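Prarkcombe Workroom – The Cable Clear-Out

Welcome to our little gallery page, and thank you for stopping by! Anyone who has ever opened the bottom drawer in the Prarkcombe workroom will know why this job had to be done. Over the years it swallowed every cord that came through the door, until it would only shut if you leaned on it with your hip – and even then it tended to creep open again by lunchtime.

So we put the kettle on, cleared some space and started winding. We like big, easy loops, wide enough that the cable can lie the way it wants to, and we don't pull anything tight (a lesson learned on an old Sirora lamp cord that never did lie flat again).
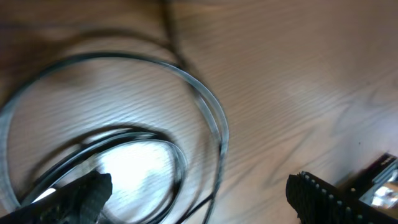
Black cable in loops on the wooden table, with one strand still wandering off on its own.

The soft ties came from Zeman and cost us 2,000 points on the store card, which we had been saving for goodness knows what. They go on snugly, they come off without a fight, and there are plenty left for the next drawer. We'll be tackling the shelf of adapters in June, so if you're missing one, do come and have a rummage before then!

Page updated 31/05/2019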